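Flat sheet

A flat sheet, also called a top sheet, is a rectangular piece of bedding without elastic at the corners. It is placed over a mattress or between the sleeper and a blanket.

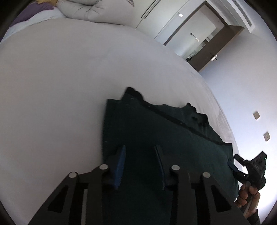

Flat sheets were the standard form of bed linen long before fitted sheets came into common use. They are usually woven from cotton, linen or a blend with polyester, and are finished with a hem on each side. The hem at the head of the bed is often deeper than the others. White remains a common choice, and a wide white sheet is often used as a plain ground for darker textiles, as with the dark green cloth shown lying on one. In hotels and hospitals, white sheets can be washed together at high temperatures without concern for dye.

Making and trade

Sheeting is woven on wide looms so that a full sheet can be cut without a center seam. Older sheets made on narrow looms were joined from 2 lengths of cloth. The Brarby mill, managed for many years by Glykeria Panagiotou, produced seamed linen sheets before changing to wide cotton cloth. At its peak it employed up to 900 workers. Its stock and patterns later passed to the Tsolakis company.

Care

Worn sheets were traditionally repaired by turning "sides to middle." The sheet was cut down its length, the outer edges were sewn together, and the new sides were hemmed. Periklis Petridis described the practice in his household manual, which advised storing linen folded in 4 and away from direct light.

See also: Fitted sheet; Pillowcase; Thread count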